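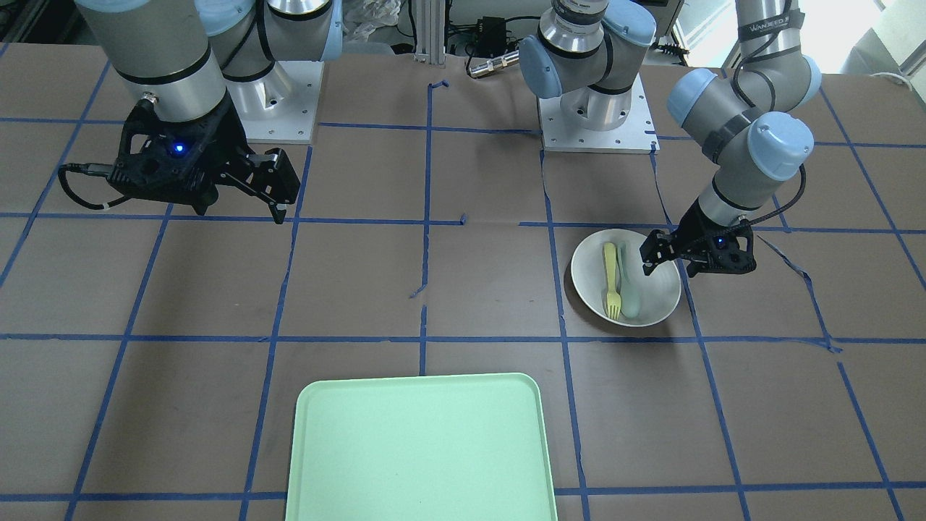
A tabletop marked with blue tape, a white bowl and a mint-green tray.

The Second Bridge

May 21, 2023

In the second month, the city of Olmedo opened the parks again, but the buses stayed almost empty. On every second seat there was a paper with a red cross. I worked then in the pharmacy by the harbor, and I lived on the hill in Plilley, nearly 20 kilometers away by the road. My sister told me to wait for a car. I had no money for a car.

In the cellar there was my father's bicycle, a gray Motis with five gears. Only four of them worked. I cleaned the chain with an old shirt and pumped the tires, and at half past four in the morning I carried it up the stairs.

I had not ridden since school. On the first hill a man with a bread basket passed me, and he was older than my father. He said, "Lower, lower," and pointed to my gears. I changed down, and the chain fell off.

By the river the city had closed one lane of the avenue and put orange cones along it. There were many of us in this lane. Nurses, cooks, a boy with a violin on his back. We kept a distance between us, and because of this distance we shouted. "Hole on the left!" somebody shouted, and each one repeated it to the next, until it came to me and I shouted it also, to an empty street behind me.

I arrived late, with black hands. The head of the pharmacy looked at them and gave me the strong soap.

In October the cones were taken away. The cars came back over the Tamen bridge, all in one week, and the lane was a place for parking again. I remember that I stood at the traffic light with one foot on the ground, and beside me stood the man with the bread basket.

"And now?" I asked him.

"There is the second bridge," he said. "It is longer."

The light became green. He went first, and I changed down before the hill.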